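Clothes on the Bed: Folding Routines in a Small Student Bedroom
6 min read

Our project began with a complaint. Henrike Stüber and I both live in the Okcombe residence, and on any given Friday our clean clothes were on the bed, then on a chair, then on the floor. We wanted to know why the last step of doing laundry takes so long!

We asked residents to keep a laundry diary through August and got 76 entries back, far more than we had hoped for. People wrote down when they carried clothes in, where they put them first and when the clothes reached a drawer. The bed won by a mile as the first stop. It is wide, it is at a good height, and a duvet doesn't mind what you drop on it.
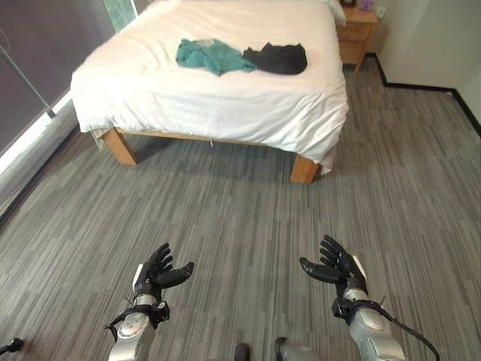
The trouble with the bed is that it works too well. Several diarists sorted by color or by garment straight away, felt finished, and left the piles until bedtime — then moved them somewhere worse. Small loads sat longest. One person wrote that two items "don't feel like laundry," and Henrike and I both laughed because we do exactly the same thing.

For the second part we tried folding each piece the moment it touched the duvet, with the nightstand drawer already open. I loved this part. Frauke Gerlach, our supervisor, suggested trying it in the evening too, when everyone is tired, and those entries were a lot messier.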